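Waxing the old jacket, and other Wednesday evening jobs

I have been putting off rewaxing my walking jacket since March, and last week the rain finally settled the matter by coming straight through the left shoulder on the long hill out of Grastthorpe. I got home with one dry sleeve and one very wet one, hung the thing over the bath, and went looking for the tin of wax I was certain I had bought last winter. (I had. It was in with the paint brushes, naturally.)

The jacket is a Dundell, bought second-hand for £39 from Severino Segura when he moved south and decided he wouldn't need it, and I have worn it so much that the elbows have gone pale and soft, like an old satchel. It's a lovely thing and I do feel guilty about how I treat it.
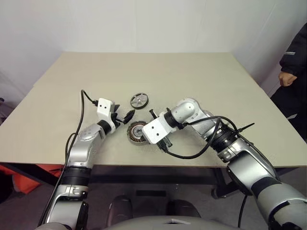 Anyway, the first job is getting the mud off, and for that you want cold water and a sponge and a good deal of patience. Please don't put a waxed jacket in the washing machine! My mother did it to my father's once and it came out like a dishcloth, and he wore it to the allotment for years afterwards with a very wounded expression. I did the collar twice, as that's where all the grease collects, and then left it overnight on a wide hanger with the pockets turned out.

For the wax itself I used Moges, which comes in a squat tin and smells faintly of candles. I stood it in a bowl of hot water until it went runny, and then worked it in with a bit of old T-shirt, a small patch at a time, going hard at the seams and the tops of the shoulders and much more gently round the zip. A 100 ml tin would have done a short jacket, I think, but mine comes down almost to the knee and I was very glad I'd bought the 300.

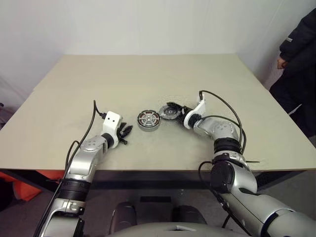 After that comes the hairdryer, my favourite part. You wave it over each panel and the streaks melt away and the colour goes deep and even again, a sort of bottle green I'd quite forgotten it was supposed to be. It took me 2 hours altogether, with the radio on and a pot of tea going cold on the windowsill, and I can't say I minded a minute of it.

Kiros Mersha, who used to run the mending evenings at Planunstead, always told us to leave a fresh coat hanging somewhere warm for a full day before wearing it, and to keep it well away from the sofa for a week. I managed the first bit. There is now a faint shiny mark on the arm of the good chair, and if anyone knows how to get wax out of corduroy I would be very grateful to hear from you in the comments.

Boots next, once I've found the dubbin.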